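Stokport robotics club takes on the laundry

If you walked past the old art room at Pilley on Friday afternoon and heard cheering, I can explain. A robot arm had just picked up a pair of shorts.

I've been dropping in on the robotics club since October, mostly because my kid's in it and I got tired of sitting in the parking lot. There are 34 students signed up this year, which is a lot of people for one room with two good extension cords. Last year they did the usual maze and ball-launching stuff (which was fun! I have a dent in my car from it). This year they voted for laundry. I laughed when I heard. I have since stopped laughing, because I tried driving the arm myself for ten minutes and couldn't get a sock into a basket.

The arm is called Grellix. The students named it, and they won't tell me what it means, so I've quit asking. It has two dark gray fingers that open and close, plus a small camera near the wrist so the program gets a close look at whatever the fingers are going after. A student drives it through a job over and over, the computer saves every run, and later on the club uses all those runs to teach it to do the job without a driver. As of Friday they had 564 saved runs. They'd like to have 2,661 before the regional meet in the spring, and yes, I asked why it wasn't a nice round number. Somebody worked it out on the whiteboard and they're sticking with it.

So what makes clothes so hard? I got three different answers from three different kids, all talking at once, but the gist is that a block is always the same block. You drop a shirt twice and you get two totally different shapes. The sleeves end up underneath, the waistband twists around, and if the fingers come down an inch too far over they close on nothing. Red clothes were a special headache for a while because the first version of the program kept mixing up folds and shadows. They fixed that over a long weekend and were very pleased with themselves, as they should be.

The meet is hosted by Ankrah this time, and the clothing event is new. Each team gets a pile of clothes and 9 minutes on the clock. You score for every piece that gets picked up and moved to the right spot, with extra points if it lands flat. Folding is worth a ton but hardly any team is expected to try it. The Stokport kids are going to try it. I've seen their folding so far and I'd call it more of a gentle squash, but there's time.

What I like best about these afternoons is how the jobs get passed around. The younger students began the year untangling cables and writing down run numbers, and now most of them take a turn at the controls. On Friday a sixth grader who'd barely said a word all fall got the pick that set off all that noise, then went right back and did it again with the shorts dropped a different way. I may have yelled a little too. My kid has asked me to stand farther back next time.

The club meets after school until 5:30 and families can come watch, just use the side door by the gym. They could also use clothes for practice, any size, clean please, and stretchy things are especially welcome since those are giving them the most trouble right now. There's a box outside the art room. I've already put in most of a drawer of pajamas, so you'll have to work to beat me.
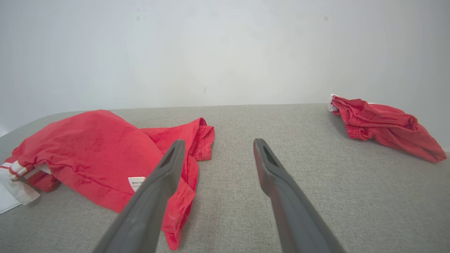
Grellix's view of the practice clothes, fingers open.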